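Ata da reunião da Associação de Moradores do Edifício Bidgate
27 de janeiro de 2024

Local: sala de convívio do rés do chão
Presidiu: Tien-fu Au
Secretariou: Hok-lam Fu
Presenças: 27 frações representadas, das quais quatro por procuração.

Ordem de trabalhos
1. Leitura e aprovação da ata anterior
2. Mesas da sala de convívio
3. Regras de utilização da sala
4. Arrumo do corredor
5. Outros assuntos

1. Ata anterior
Foi lida a ata da reunião de setembro. A fração 3.º B pediu que ficasse escrito que a reparação do estore da sala tinha sido aprovada e não apenas discutida. Feita a correção, a ata foi aprovada por unanimidade.

2. Mesas da sala de convívio
O presidente recordou que as duas mesas antigas foram retiradas por terem as pernas partidas e que a mesa nova, comprada à Rurklow, já se encontra na sala. O tampo é de madeira clara. A fatura inclui o transporte e a montagem. Falta entregar a segunda mesa, igual à primeira, que a loja ficou de confirmar por escrito.

Discutiu-se a proteção do tampo. A mesa serve para as refeições de aniversário, para os trabalhos escolares das crianças e para o grupo de costura, e houve quem defendesse uma toalha plástica permanente. Outros condóminos preferem deixar a madeira à vista e pôr bases individuais quando houver comida. Foi consultado o folheto de manutenção, que recomenda pano macio ligeiramente húmido e desaconselha produtos com amoníaco. 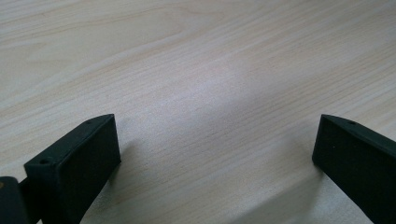 Hok-lam Fu disse que não concordava com a toalha plástica, porque na sala antiga a humidade ficava presa por baixo e foi assim que uma das mesas ganhou manchas que nunca mais saíram. Propôs bases de cortiça, guardadas na gaveta do aparador, e um pano só para a mesa, separado dos panos da copa. Acrescentou que os tabuleiros quentes devem ir sempre para cima da bancada.

Posta à votação, a proposta das bases de cortiça foi aprovada com 20 votos a favor, cinco contra e duas abstenções. A despesa, no valor de 142 euros, sai da verba de pequenas compras e inclui feltros para as pernas das cadeiras.

3. Regras de utilização da sala
Mantém-se a reserva na folha afixada junto ao elevador. Foram acrescentados os seguintes pontos:
Quem usa a sala limpa a mesa no fim e deixa as cadeiras encostadas à parede do fundo.
Não se corta papel, tecido ou comida diretamente sobre o tampo. As placas de corte estão no armário da copa.
Colas e tintas só com cartão por baixo.
A mesa não se arrasta. Para a mudar de sítio são precisas duas pessoas.

A fração 1.º A perguntou se o grupo de costura pode fixar a máquina com grampos. Ficou decidido que sim, desde que se ponha feltro entre o grampo e a madeira.

4. Arrumo do corredor
Continuam no arrumo caixas sem identificação, um carrinho de bebé e restos de tinta. Os donos têm até ao fim do próximo mês para os retirar. Foi apresentado o orçamento da Flimov para prateleiras novas, de quase 2000 euros. A assembleia considerou o valor elevado e pediu um segundo orçamento à Sisodia, a apresentar na próxima reunião.

5. Outros assuntos
A lâmpada da copa está fundida e será trocada. A fração 2.º C ofereceu um relógio de parede, que foi aceite.

Nada mais havendo a tratar, encerrou-se a reunião, da qual se lavrou a presente ata, que vai assinada pelo presidente e pelo secretário.

Tien-fu Au
Hok-lam Fu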